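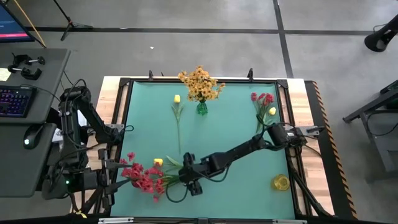 Session 4: Small arrangements for the table

Welcome back, everyone, and a particular welcome to those who have moved over from the morning group. We spent last time on foliage and on wiring, which I know some of you found fiddly, so you will be glad to hear that this session is gentler. We are working with artificial stems again, mostly reds and yellows, and the aim is a small vase you would be happy to have on a table at supper with people sitting on both sides of it.

Laying out

Before anything goes into water (or, in our case, into an empty vase) lay your stems down flat and have a proper look at them. I like the reds kept together in their bunches and the tulips put to one side, with the stems all running towards me, so that I can pick one up without dragging three others along with it. Yuzhen Fan, who taught me years ago, used to make us sit on our hands for a full minute at this stage. I won't be that strict, but do please take your time!

Choosing the vase

A small green glass vase is very forgiving with yellow and orange daisies. The green carries on from the stems and the eye doesn't stop at the rim. With red flowers it is a stronger contrast, and you may want more leaf showing at the neck to soften things. If your vase is 12 cm tall, start with your tallest stem at 20 cm and see how you feel about it. You can always bend the end of a wired stem up inside the vase, and I would much prefer you did that than reach for the cutters, as these stems have to last us until May.

One colour, then a second

Yellow comes forward and red sits back a little, at least under the lights we have. A single yellow tulip bud tucked into a red bunch will be the first thing anyone sees, so think about where you want them to look. Set it slightly off centre and a touch lower than you expect. Sunil Pathirana tried his right at the top last term and it did look rather like a candle – he moved it down two inches and was delighted.

Daisies are different. They have open faces, and they want turning so that they look in several directions. Walk round to the other side of the table and check.

To practise before next time

Make up one vase in a single colour, then add one stem of another. Live with it for a day or two and move that stem at least once. Lutfa Sheikh has the spare Gamage stem tape if you need any.

Reading: the Wurkelmont handout, pages 65 onwards.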